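Laundry Cell Progress Report, Second Period
Prepared for the Brindlow equipment fund
Reported by Victor Langat, with maintenance notes from Oľga Oravec

1. Where we stand

The cell at Plevov has been in use through the whole of this period, apart from two stoppages described in section 3. It consists of one arm with a two-finger gripper and a wrist camera, working at one front-loading dryer. The arm opens the door, takes items out of the drum and puts them into a basket on the floor. Loading is still done by hand. We had planned to start on loading in March and have moved that to the next period so that the unloading work could be finished properly.

We logged 352 unloading cycles against a target of 300. A cycle counts when the arm has opened the door, emptied the drum as far as it can and returned to its park position. It counts whether or not a person had to step in, and those cases are marked separately in the log.

2. Setup changes

The arm base was moved closer to the dryer at the start of the period. In the old position the elbow was nearly straight when the gripper reached the back of the drum, and the controller would slow down or stop. The new position leaves enough bend in the elbow for the whole reach. It also means the arm now passes close to the open door on its way in, so the door has to be swung fully out before the arm enters. The program checks for this from the wrist camera before each entry.

The base plate is bolted down and the bolt positions are marked in paint. If anyone has to move it again, it can go back to the same place without a full recalibration, though a short check will still be needed.

Basket positions were taught again after the move. The arm has two drop positions, one beside the machine and one farther back. Oľga put tape corners on the floor for both. Before that, people returned the baskets wherever there was room, and the drop point was often off by a hand's width.

3. Stoppages and repairs

The first stoppage was a worn fingertip pad. The right pad had lost its grip surface along the inner edge, and thin items such as pillowcases were slipping out halfway to the basket. We replaced both pads together, since a new pad against an old one closes unevenly. The spare set from Kimaro fit without changes. Pads are now inspected at every weekly check and replaced as a pair.

The second stoppage took longer. The gripper began to report that it was fully closed when it was still slightly open. We first suspected the sensor and swapped the cable, which made no difference. The fault was a loose pivot screw in one of the finger linkages. It had backed out far enough to let the finger tilt under load. All linkage screws were taken out, cleaned, refitted with medium-strength threadlocker and tightened to the figure in the supplier's sheet. The fault has not come back.

Victor has asked Callik, who supplied the gripper, whether later units use a different screw. We have not had an answer yet.

4. Routine care

The weekly check takes 4 steps and is done with the arm powered down:

Wipe the fingertip pads and look for wear along the inner edges.
Try each linkage screw by hand with the short hex key.
Clean the camera window with a dry lens cloth.
Clear lint from the gripper base and the cable entry.

Lint has been a bigger nuisance than we expected. It collects on the gripper and also drifts onto the camera window, where it shows up as a gray haze and upsets the door check. We tried a weekly cleaning of the camera at first, but on busy days that was not enough. Whoever starts the cell in the morning now wipes the window as well.

After the check, the arm is run to its look position in front of the dryer with the door open and the drum empty. Oľga compares the live view with a stored reference. The door rim, the hinge and the drum interior should all fall where they did before. If they have shifted, she runs the short calibration before any work starts.
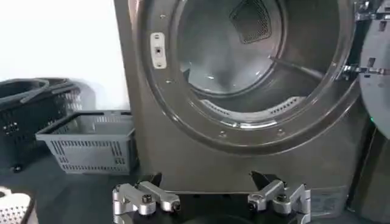
The look position was chosen low and fairly close in, which keeps both fingertips in view along with the door opening. That lets us see a bent or badly seated finger at the same time as we check the dryer. The drawback is glare. The glossy rim picks up the ceiling lights, and the camera exposure had to be fixed at a lower value to stop the edge detection from following a reflection. With the exposure fixed, the door check passes at the first try in most cycles, and the second try usually clears the rest.

5. Open points

Small items at the back of the drum remain the main weakness. Socks and face cloths lie flat against the drum wall and the fingers pass over them. A longer fingertip is being drawn up – it will need to be tested for clearance against the lifter bar inside the drum before we use it in normal running.

Cable wear at the wrist needs watching. The sleeve shows rubbing where it bends during the deep reach. We have added a second clip and will inspect it again after the next 80 cycles.

6. Spending and next period

Spending was within the amount agreed for the period. The main items were the pads, the replacement cable and the floor work for the base plate. The cable turned out not to be needed and has been kept as a spare.

For the next period we plan to fit and test the longer fingertips, start on loading with towels only, and write up the maintenance steps so that a person new to the cell can follow them. We ask that the small parts budget stay at its present level. A second full set of finger linkages would be the first purchase from it, as we have no spare at the moment and delivery is slow.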